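Day whatever of folding clothes for a robot that doesn't exist yet. Thread, because my wrists need a break and typing apparently doesn't count

So. Kandidik job, laundry set. You hold the grippers, one each hand, and you do the chore yourself. The learning bit comes later, somewhere else, done by people with chairs

My bit is just examples. Pick up, fold, put on the pile. Reset. Again

Target for this block is 18 good ones before I stop for tea. "Good" meaning start to finish, no fingers helping, no dropping it down the side of the bed

Fingers helping is the killer. You don't even notice you've done it. You see a corner sticking out and your thumb just goes. Whole take in the bin

Jeans today. I had been putting off jeans

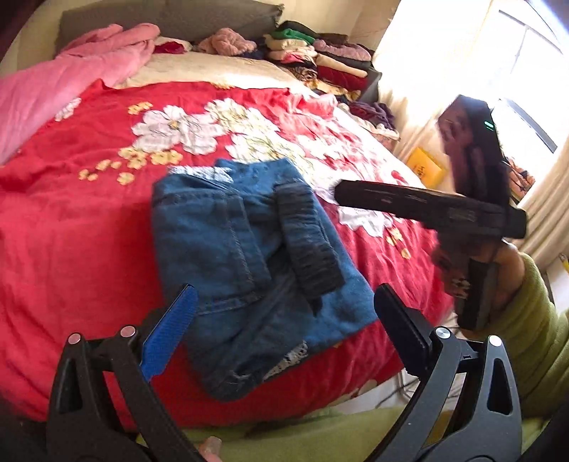

Folded denim on the red flowery bedspread, stacks at the back. Mid morning, Druvura flat

Things I have learnt about denim - it is heavy, it remembers how it was folded last time, and the waistband has opinions

T-shirts I can do half asleep. With denim you pinch one layer, lift, and the other layer stays exactly where it was. So now I go in low, both tips under, THEN close. Slower but it holds

Somebody on the Bedoya lot asked why we don't do it all on a nice plain table. We did! February was all plain table. Then they tried it on a bed and it fell to bits, so now it's beds, sofas, busy covers, the lot

Which is fair enough. People fold washing on the bed. I fold washing on the bed

Also they don't want it too tidy. First week I was squaring off every pile like a shop and got a note back saying please fold like a person. Bit rude but ok

Retake rules as I undestand them, for the two people who asked:
dropped it and picked it up again - keep
folded it wrong and fixed it - keep, they like those
used your hand - bin
stopped to scratch your nose - bin, sadly

The fixing ones are my favourite tbh. Perfect folds all look the same. It's the ones where it slides off and you have to go and get it back that it needs most, or so I'm told

Count so far: 8 kept, 2 binned. One was the thumb thing. Other one I started talking to the jeans and lost my place

Oh and pace. If you go at normal speed the tips can't keep up and you get a mess. Too slow and it's no use to anyone. I hum. Same song every time. Zistden people do it with a timer which sounds miserable

No I don't know when there'll be an actual robot doing it. I do the folding, that's as far up as I go

Yes it pays. No it isn't loads. Yes my own washing is still in the machine from last night

Right, kettle's on, then jumpers. Fluffy ones. Wish me luck, the fluff gets in teh joints

Back in a bit - if anyone's got a trick for sleeves put it under this one pls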